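Ticket 248: Cup stacking sessions rejected against the handling rules
Project: Fletero
Queue: Prusodel data quality
Opened: February 11, 2019
Status: open, waiting on rules owner

Problem as reported
The checker is bouncing cup stacking sessions under rule 2, "one object, one gripper, clear table". I was asked to retrain the operators. Before I book anybody's afternoon I'd like to know whether the rule makes sense, and I doubt it does.

Log

Entry 1. Read the rule again. "Clear table" isn't defined anywhere in the Geketti handbook. One reviewer takes it to mean no loose cups. Another takes it to mean nothing but cups, so a pot plant is a fail. The sessions are being marked by whoever picks them up.

Entry 2. Pulled a rejected session. Stack on the left with the top cup sitting a bit crooked, the other gripper's yellow tip touching its rim, one cup on its side near the middle. The reject note says "untidy start". I can't find a rule against an untidy start, and a cup on its side is a fair thing to ask a gripper to deal with.

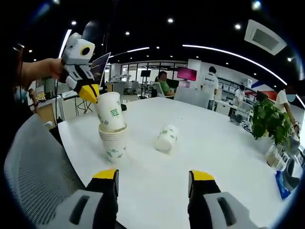
Entry 3. Checked the "one gripper" part. The task sheet calls for 2 grippers. The rule was copied over from the Chornovol jobs, which were single-handed, and it looks like the wording was never changed. As written, every session on this task fails. Suggested fix: "only the grippers named on the task sheet".

Entry 4. Tried the plant question on a second rejected session. Plant and glass vase on the right side of the table, blue packet at the edge, and the tips closed on the rim of the stack well over to the left. 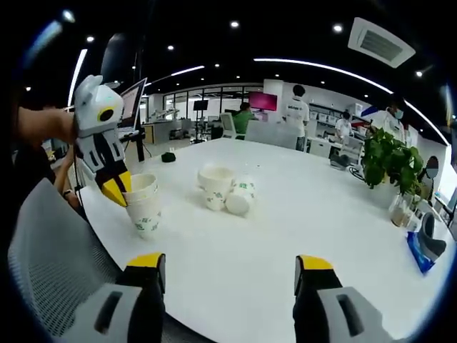 If we want a clearance rule, put a number on it. I'd propose 300 mm between any cup in play and anything that isn't on the task sheet, measured on the table before the session starts. "Use common sense" was offered as a replacement on the last call. That's what we have now, and it's why this ticket exists.

Entry 5. Somebody has asked for a rule about people in the background too. Please raise that separately. It's a privacy matter and has no business in a handling standard.

Next step
Rules owner to confirm or refuse the new wording for rule 2. Rejections on this task stay on hold until then. I'm not booking retraining on the current text.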